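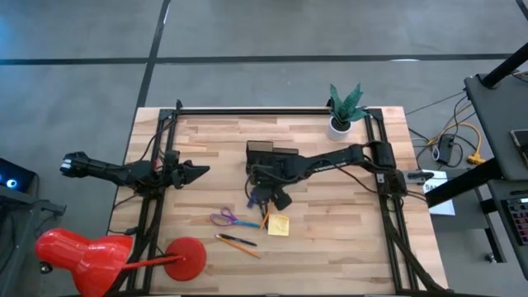

About Plerkness

Plerkness is a small film archive with a long name on its lease and a short one on its door. We look after newsreels, home movies and amateur travel footage of mountain roads, border towns and the people who had to pass through them in a hurry.

How we started

Yasir Sandhu bought a trunk at an estate sale in Hurnville because he needed somewhere to keep blankets. It held 9 reels of film, no labels, and a receipt for a hat. The blankets went back in the closet. He spent the next winter working out which valley he was looking at, was wrong twice, and enjoyed himself so much that he quit a perfectly good job in freight insurance.

What we hold

The catalog now runs to 461 titles. A few are important. Many are of somebody's uncle standing in front of a bus. We keep the uncles too, as historians keep writing to ask about the buses.

Our largest group is the Kaltia Collection, shot by relief workers and their families over seven years. The Tambunan Reels are smaller and in worse shape, with sound on only two of them, most of it wind.

Who uses it

Teachers, documentary makers, graduate students with deadlines, and families looking for a street they used to live on. Families go to the front of the line. Documentary makers have been told this and take it fairly well.

Using the archive

Viewing is free and by appointment. Classroom use is free as well. Broadcast licenses cost money – ask us, and we'll name a figure and then probably lower it. We reply to most letters within around two weeks, except in May, when we rewind everything and are poor company.

If you recognize a face, a shop sign or a bend in the road, write and tell us. Our captions have been wrong before, and we'd like the next correction to come from someone who was there.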